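Chapter 4
Gathering Examples

By Pramila Upadhyay and Kiran Chauhan

Chapter 3 left you with a policy and nothing to feed it. So - data. Where it comes from, who collects it, how much gets thrown out.

Vocabulary first. A demonstration is one complete run of a task, start to finish, driven by a person. An episode is the recording of it: joint angles, gripper commands, every camera stream on one clock. People mix the two up. Try not too.

Our running case is the Mamska set, 400 episodes on a two-arm table. Small, by todays standards. Fine for learning on.

Wrist cameras next. They travel with the hand, so the picture swings around, sometimes fully upside down. Leave it that way. Just keep the mounting the same for every episode.
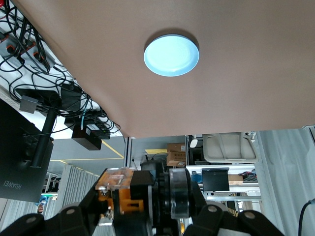
Figure 4.1 Inverted wrist view, with the blue plate and the room past the table edge.

A wrist view sees contact well and layout badly. For layout you want a fixed camera. Bolt it down, mark the bracket, check it each morning. Savita Rana lost 50 episodes at Hawthorne to one loose screw - see Section 4.3.
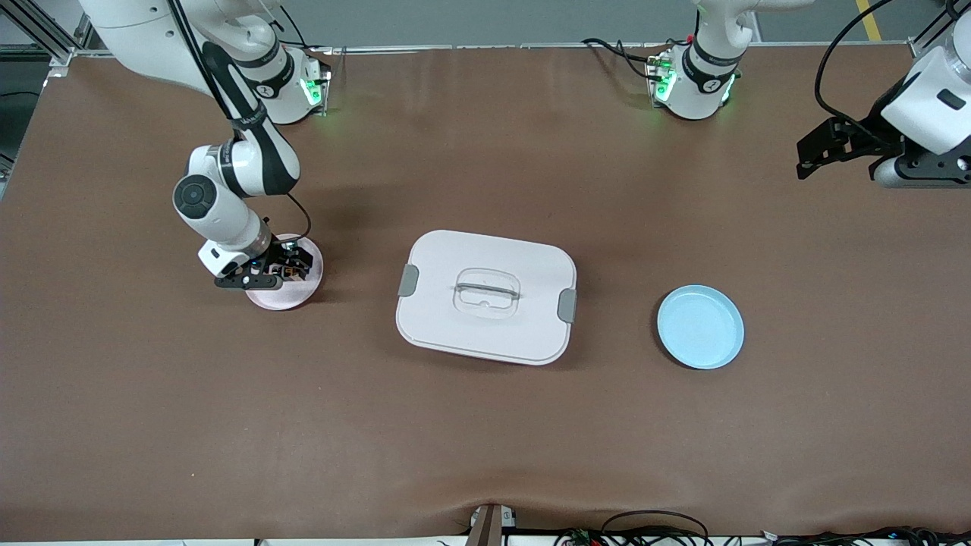

Figure 4.2 Fixed view. Two arms, two plates, one lidded box.

Object placement is the other half. Vary it on purpose, write down the range, stick to it. Small parts need extra care: a few pixels in the fixed view, much more up close. Log which camera the operator was watching. Section 4.4 has Renu Khurana's log sheet, copy it.

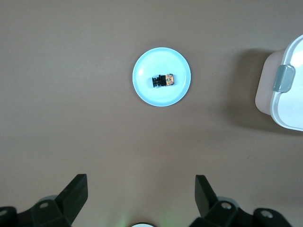

Should failed demonstrations be deleted?
Keep them, but label them and store them apart from the good ones. A plain imitation learner will copy the mistakes if they get mixed in. Later on the failures are useful for training a success detector, covered in Section 4.6.

4.1 Planning a Collection Session

Start with the task sentence. One line, one verb if you can manage it.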